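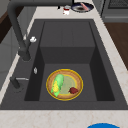 A minha tia tocou concertina durante 40 anos nos bailes de Brulik, e quando morreu deixou-ma a mim, que nunca soube tocar nada, dentro de uma caixa forrada a feltro e com um bilhete preso na correia: «O ré está rouco. Leva-a ao Pascual.» Levei um inverno inteiro a decidir-me. A concertina ficou em cima do guarda-fatos, e eu, sempre que ia buscar uma manta, pedia-lhe desculpa em voz baixa (moro sozinho, posso fazer destas coisas).

Em abril, num domingo de sol fraco, lá meti a caixa ao ombro e apanhei a camioneta para Saralent, onde ficava a oficina Pascual, numa rua tão inclinada que as casas pareciam encostar-se umas às outras para descansar. A mulher que me abriu a porta tinha óculos na testa e outros no nariz. Fez-me sentar, pôs a concertina nos joelhos, abriu o fole devagarinho e deixou-o respirar antes de carregar num único botão. Saiu um som de gato constipado. Ela sorriu, como quem reencontra uma pessoa conhecida.
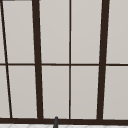

A concertina, explicou-me ela, guarda o pó de todos os sítios onde tocou, e aquela devia ter dentro metade dos salões da região. Foi tirando os parafusos e pousando-os num pires, por ordem, enquanto me perguntava pela minha tia, se ainda ria alto, se ainda usava o casaco verde. Custou-me dizer-lhe que não. Fiquei a olhar para o fundo da oficina, para uma grade de barras castanhas muito escuras com painéis lisos de um cinzento pálido, cinco em cima e cinco em baixo, e ela deixou-me olhar o tempo que eu quis, que foi bastante. Depois pôs-me na mão uma palheta de metal, mais pequena do que uma unha, e disse que era aquela a rouca.

Contou-me então que as duas tinham tocado juntas uma vez, em Cullolholm, na festa dos barcos, diante de 500 pessoas e debaixo de uma chuva que lhes entrava pelas mangas. Acabaram a valsa à mesma, já com os sapatos encharcados, e a minha tia recusou-se a sair do estrado enquanto houvesse um par a dançar.

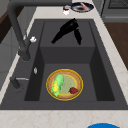 — E que valsa era essa?

— Era uma que ela inventou no barco, à ida, e que nunca chegou a ter nome.

Pedi-lhe que ma tocasse. Ela disse que só se lembrava da primeira parte, e que para isso precisava do ré, portanto eu que tivesse paciência e fosse beber um café. Bebi dois. Quando voltei, a rua já estava à sombra e ouvia-se cá fora uma música baixinha, hesitante, que parava sempre no mesmo sítio e recomeçava. Sentei-me no degrau para não a interromper.

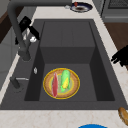

— Quanto lhe devo? — perguntei, quando ela apareceu à porta.

— São 100, e volta cá no mês que vem para aprender a primeira parte.

Paguei, agradeci muito mais vezes do que era preciso e desci a rua com a caixa ao peito. Na camioneta abri o fecho, só um bocadinho, e carreguei no ré. O motorista olhou pelo espelho e perguntou se eu tocava.

— Começo em maio — disse-lhe eu.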